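Treltier Wool Felt Sheets, 4-Sheet Pack
Item no. 405

If you've only ever worked with the craft-store kind, this felt is going to be a treat! Treltier makes it from 100 percent wool, pressed thick enough to hold a clean edge and still soft enough to push a needle through without a thimble. It doesn't fuzz up when you pick out a seam, either – I've redone the same corner three times and you'd never guess.

We started carrying it in January after making a full set of coasters, a glasses case and one very lopsided owl. The owl is staying on the shelf by the register.

Each pack has four sheets in one color. Choose from Oat, Moss, Slate, Brick or Plum. Brick is the one people come back for, and Moss looks wonderful next to it.

Cutting: sharp fabric scissors or a rotary cutter. Pinking shears work too, but go slowly.
Washing: cool water, by hand, dry flat. It will shrink in a hot wash (great if you want it denser, bad if you've already sewn the zipper in).
Gluing: fabric glue, thin coat. 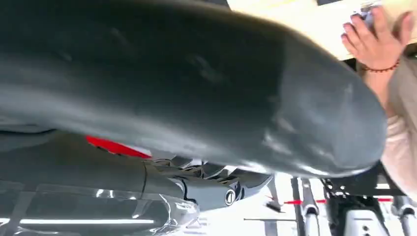
For bags and slippers, use two layers and a blanket stitch. Arby thread in the heavier weight is a lovely match, and a spool lasts for roughly 168 yards of stitching line if you keep your stitches small.

Ships flat. Also sold by the single sheet in the store.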